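Sillow opens Skuvedness 4 to public testers
04/12/2022

Sillow has put the next version of its Skuvedness desktop software up for anyone to download, six months after a closed trial that began in June with 100 invited testers.

The company calls it a "release preview", which sounds closer to finished than it probably is. The notes list 52 known faults, among them a file search that stops working when a second screen is plugged in. Sillow says most will be fixed before the full release, but has not given a date for that.

The main addition is Multitz, a panel that keeps notes, messages and calendar entries in one place. Sillow promised much the same thing with version 3 and dropped it before launch. It does at least exist this time, though it only works with Sillow's own mail program.

Start-up is said to be 40 per cent faster. The company has not said which computers it used to get that figure, or what it was measured against.

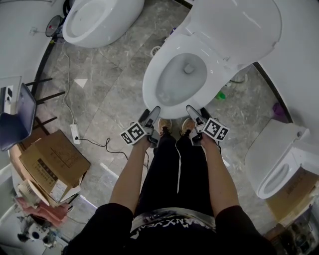 What testers need

The preview will not install over version 2, so owners of older machines must move to version 3 first. Going back afterwards means wiping the drive - Sillow mentions this near the bottom of the download page, where plenty of people will miss it. Anyone with work they care about should make a full copy, or use a spare computer.

Austra Navickas, head of desktop products at Sillow, said the wider test would "give us a much better picture of everyday use". Asked whether Multitz would stay free once the preview ends, she said pricing was still being discussed.

Craddock, which makes the rival office suite, has not said when its own software will support the new version.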